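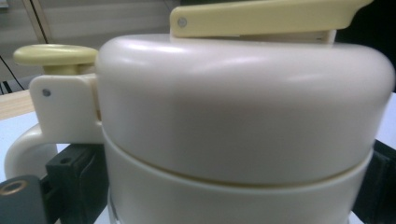

How long should coffee sit in a thermal carafe before it is thrown out? Four hours at most, and two is better if the people drinking it care how it tastes.

## Zeston Opens Exchange Counter for Worn Office Carafes

Oct 27, 2019 – Zeston, which supplies break rooms and meeting rooms with coffee and tea service, has opened an exchange counter for thermal carafes at its Brernow warehouse. Offices, churches and schools can bring in a carafe that leaks, pours badly or no longer holds heat, and leave with a serviced one the same day.

The exchange costs $10 for each carafe. Customers with a yearly service plan pay nothing for their first 15 exchanges. Carafes of any brand are accepted as long as the outer body is not cracked.

"Most of what comes back to us has a perfectly good body," said Juwita Manurung, service manager at Zeston. "The trouble is in the lid. A seal gets hard, or old coffee builds up in the spout, and the office buys a whole new carafe."

Staff at the counter take each lid apart, soak the parts, and fit a new seal. The carafe is then filled with hot water and checked after six hours. Carafes that fail are stripped for parts, and the rest go back on the shelf for the next customer.

Zeston tried the service with 46 customers before opening the counter to the public. One of them was Trallent, an accounting firm with three floors of meeting rooms.

"We had a closet full of carafes that people had given up on," said Qistina Nasution, office manager at Trallent. "We kept most of them in the end. A couple smelled of old tea and I was glad to see those go."

The company has room to service 2000 carafes a year at Brernow. A second counter is planned at the Simanjuntak building, with an opening date to be set next year.

Customers are asked to empty and rinse carafes before bringing them in, and to keep the lid with the body it came with. Glass-lined carafes should be carried upright – the liners break easily. Large orders need two working days' notice.

**Press contact:** Juwita Manurung, Zeston, Brernow warehouse, service desk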